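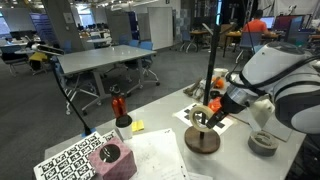
Tags: Research papers, Performance studies, Strings
Friday, August 26, 2022
Hiyori Iwasaki, Cayetano Quintana and Rahel Aigner

3.2 Tempo in the slow movement

The two surviving recordings of the Tasis Sonata for violin and piano were compared bar by bar. The first, made in Chiba by Masanobu Kikuchi with Minoru Sugiyama at the piano, follows the printed score. The second, issued by Clito, follows the manuscript parts held in the Jindport collection, which differ from the print in the placing of slurs and in the length of the final pause. The slow movement has 172 bars in the print and 171 in the manuscript, where the repeated bar before the return of the opening theme is missing. Bar numbers below are those of the print.

Beat onsets were marked by hand by two of the authors working separately. Where the two markings disagreed, the passage was heard again at half speed and a single value agreed. Pauses were left out of the tempo curves and are dealt with in Section 3.4.
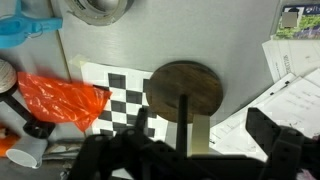

Both performances slow at the ends of phrases, but they differ in where the slowing begins. Kikuchi holds the tempo until the last beat of the phrase and then lengthens that beat alone. In the Clito recording the change is spread over the whole closing bar, and the piano left hand arrives slightly ahead of the violin. This matches the longer slurs of the manuscript, although a player's habit would give the same result and the recordings alone cannot separate the two.

Portamento was noted wherever a slide could be heard by both listeners. Kikuchi uses 6 slides in the movement, all of them rising. The Clito recording has 14, most of them falling, and several occur at points where the manuscript gives a fingering that the print leaves out.
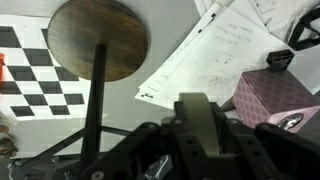 The fingerings need some care. They are in pencil, in a hand that does not match the copyist's, and may have been added for a later performance. We have therefore treated them as evidence of use and have not ascribed them to the composer. A fuller account of the paper and the inks was begun in March and will be reported separately. 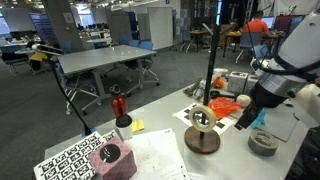 Figure 3. Robot arm above a table, with a roll of masking tape on an upright black pole and a roll of grey duct tape lying near its base.

3.3 Balance between the instruments

Loudness was measured only within each recording. No comparison across the two was attempted, as the distance from the microphones is not known for either.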